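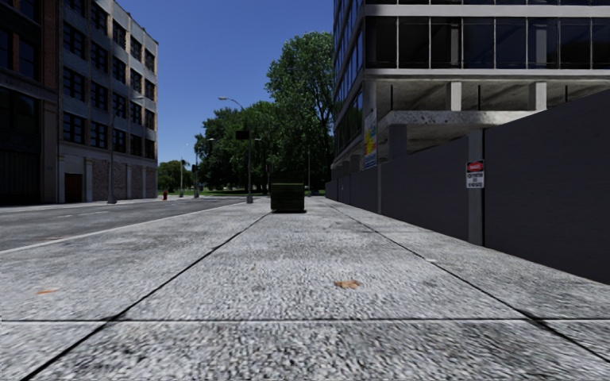
Why do leaves turn brown and fall?

If you walk along a pavement in autumn you will soon come across a dry brown leaf or two, lying on the concrete with their edges curled up like old paper. You may well have jumped on one, because the crunch is very hard to resist! But have you ever stopped to wonder why a tree goes to all the trouble of growing leaves in spring, only to drop them a few months later?

To find out, we need to start with what a leaf is for.

A leaf is a kitchen

Trees can't pop to the shops when they are hungry, so they make their own food, and they do the cooking in their leaves. The leaf takes in sunlight, a gas from the air called carbon dioxide, and water that has come all the way up from the roots. Out of these it makes sugar, and the tree uses the sugar to grow.

The part of the leaf that catches the sunlight is a green stuff called chlorophyll (say it "KLOR-oh-fill"). There is so much of it in summer that the whole leaf looks green.

Where does the green go?

In August the days are still long and the kitchens are busy. After that the evenings start to draw in, and there is less and less sunlight to cook with. The tree stops making new chlorophyll, and the old chlorophyll breaks down. The tree pulls as much of the goodness as it can back into its twigs and keeps it safe for the spring, a bit like a squirrel with its nuts.

Once the green has faded, other colours get their turn. The yellows and oranges were in the leaf all summer long, hiding behind the green. Many of the reds are different - the leaf makes those fresh in autumn, and bright sunny days with chilly nights help to make them stronger. Brown comes last, when the leaf has dried out and its other colours have broken down too.

Letting go

You might think the wind pulls leaves off, and it does help, but the tree has already done most of the work. Where the stalk joins the twig, it grows a thin layer of special cells, and this layer gets weaker and weaker until a puff of wind, or just the leaf's own weight, is enough to snap it. Underneath, the tree has made a little corky scar to keep out germs. Look closely at a bare twig in winter and you can find the scars.

What about evergreens?

Holly, pine and box stay green all winter. Their leaves are tough or waxy, so they don't lose much water. They do drop old leaves, only never all at once, so you hardly notice.

Something to try

Wyn Gape, who is nine, wrote to tell us that she keeps her best leaves in a heavy book. You can do the same. Pick up a leaf that is still soft, put it between two sheets of kitchen paper, and shut it in the heaviest book you are allowed to use. Leave it for two weeks, even though you will badly want to peek, and it should come out flat and dry and ready to stick on a card.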